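Visits > Open Day > Floor checks
3 min read

Open day walk-round: two-arm cell, Lundora hall

Checked by: Leopold Marti
Second pair of eyes: Thaddäus Widmer
Doors at 2 p.m., January

1. Floor tape
OK. Black tape is stuck down flat and easy to see on the gray concrete. Explain the lines before each group comes in – last year people stood on them.

2. Frame and rails
OK. Pushed hard on every corner, no rocking. Fasteners tight.

3. Work surface
OK with a comment. The white cover has wrinkles. Thaddäus smoothed it twice and would like a new one before the Riedl group. Fine for today.

4. Arm mounts and cables
OK. Ran both arms through full reach at demo speed and no cable caught. I could watch those two work together all afternoon!

5. Grippers
OK. Wiped and closed on the test block, 40 cycles, no slip. Left one had a little grit in it, now clean.

6. Board and cans task
OK. This is the one the school groups will love. Both arms work on the wooden board with the drink cans standing close by. Only use cans from our own crate, please, and keep visitors' drinks on the Mollent table.

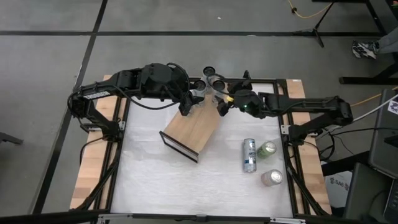

Item 6: board at the grippers, three cans on the front half of the work surface.

7. Emergency stop
OK. Pressed from both operator positions, arms held still each time. Let one visitor per group press it at the end – the kids talk about that more than anything else.

8. Wrist cameras
OK. Lenses cleaned, live picture good. Curesar wants the picture on the big screen too, and I'm all for it. Thaddäus to find a longer video lead.

9. Cables on the floor
ACTION. Yellow cable behind the cell needs covers before doors. No group starts until this is signed.
Update 1:20 p.m.: covers down, walked it both ways. TW

10. Stands and tripod
OK. Feet spread fully, locks tight. Keep bags away from them.

11. Running hours
Log reads just short of 3,000. Service was done at 2,000, next one is booked. Nothing due today.

12. Briefing for guides
Done. Good questions from everyone, and two of the new guides asked to run the cell themselves. Yes, after the last group!

Result: open to visitors once item 9 is signed. Signed 1:25 p.m., L. Marti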